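Search this site
Enter keywords
Go

HOME STORAGE NOTES
Small accessories: sorting with a shallow tray
12 Feb 2018

The August item on drawer dividers dealt with clothing. This one covers the smaller category that tends to collect at the bottom of bags and drawers: claw clips, snap clips, coiled bands, earrings, pom-poms and the odd eraser. The method needs a flat surface, a shallow tray and 10 minutes.

Work on a bed or a large table. A bed has one advantage for this job, in that dropped items do not bounce. A fleece blanket laid over the sheet will hold earring hooks and light clips in place, although a heavily printed blanket makes the smallest pieces harder to find. Where that matters, put a plain cloth underneath.

The tray should be rectangular and low-sided. Cardboard is adequate. High sides throw shadow and make it awkward to pick up flat items by the edge. If a booklet or school workbook lives in the same tray, it can stay at the bottom and serve as a liner, but it must come out before the final fill or its corners will lift whatever is stored against them.

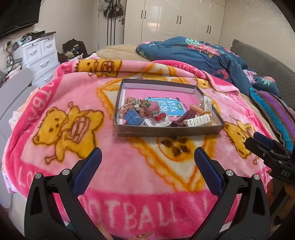
Sort by fastening first and by color last. Spring clips and claw clips belong together because they take up similar height. Coiled bands can be stacked. Earrings on open wire hooks should be kept apart from anything with fuzz, pile or thread. A hook caught in a pom-pom will bend before it comes free, and a bent hook rarely returns to its original curve.

Items still in clear packets or on cards should stay there until they are needed. The card keeps a pair together and gives the set a flat back, so it can be filed upright along the short side of the tray. Loose beaded pieces go in a small cup or a folded paper pocket.

Large claw clips are the main problem of volume. Two of them placed jaw to jaw take less length than two laid in a row. If they still stand above the rim, move them to a separate container and do not force a lid down, as the spring will take a set under constant load.

We tested three tray depths at the Arnby workroom. The shallowest was the easiest to search and the easiest to spill. The middle depth is the one we now use. The Mindard insert, which divides a tray into 13 cells, worked well for earrings and poorly for anything with a claw.

A full sort has two passes. In the first, everything comes out onto the blanket in a pile and only the items to be kept near the mirror go back. In the second, the remainder is divided between storage and disposal. Clips with missing teeth or weak springs should be discarded at this stage.
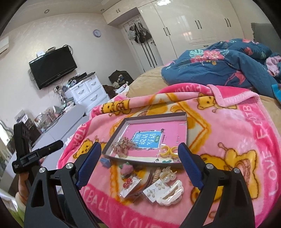

Cassim wrote in to say that the second pass should be done on a different day, on the grounds that too much gets thrown out when both are done together. We have not found this necessary, but a divided session does no harm if the pile can be left undisturbed.

READER COMMENTS (3)

hallcupboard
Does the jaw to jaw arrangement work with the curved kind? Mine slide apart as soon as the tray is moved.

bluedrawer
Put a folded washcloth under them. It stopped mine sliding.

P. in the attic
I keep erasers out of the clip tray altogether. One stuck to a plastic clip over the summer and left a mark on it.

RECENT ITEMS
Drawer dividers for folded clothing
Keeping workbooks flat
Labels that come off cleanly
Fleece blankets: washing and storage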